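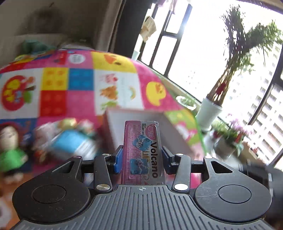

Pink packet with "Volcano" lettering, play mat and toys behind.

Play mats and small toys: frequently asked questions

Movero toy library, Jitaru branch. Page maintained by Beatriz Matos. Last revised July 15, 2018.

Which mats can be borrowed?
Any mat with a catalogue number from 2090 to 2177. Mats outside that range stay in the building.

How should a mat be laid?
Printed side up, on a clean hard floor. If there is not enough floor, one edge may be run up against a wall or box – a gentle curve does no harm. A sharp fold does, and the print will crack along it.

How is a mat cleaned?
Wipe with a cloth wrung out in warm water and a little washing-up liquid. Rinse, then leave flat until dry. No bleach, no steam cleaner. Red and blue panels fade sooner than the others and should be kept out of direct sun.

Can plush dolls be left on the mat overnight?
Yes, if both are dry. Dark fabrics can mark pale squares when damp.

What do I do with small packets?
Keep them closed until an adult is sitting with the child. Check the age marking on the packet itself; our shelf labels give the type of item only. Packets are issued singly and are not counted as part of a toy set.

A packet has come back opened. Is there a charge?
Yes, 93 pence, whatever the contents. Unopened packets are put back on the shelf.

How should loose toys be returned?
In the cardboard box they were issued in, heaviest at the bottom, soft toys last. Do not tape the lid. Boxes with missing parts go to Silviu Ardeleanu, who will write to you with a list.

Is there a size limit for storage at home?
Rolled mats need a space 67 cm long. Store them lying down. Mats left standing on end slump and will not lie flat again without several days under weight.

Can I renew by telephone?
Once per loan, unless another family has reserved the item. Loans due over the December closure are extended to the first open day.

Who deals with damaged mats?
Thodoris Antoniadis, at the returns desk. Bring the whole mat, including any piece that has come off.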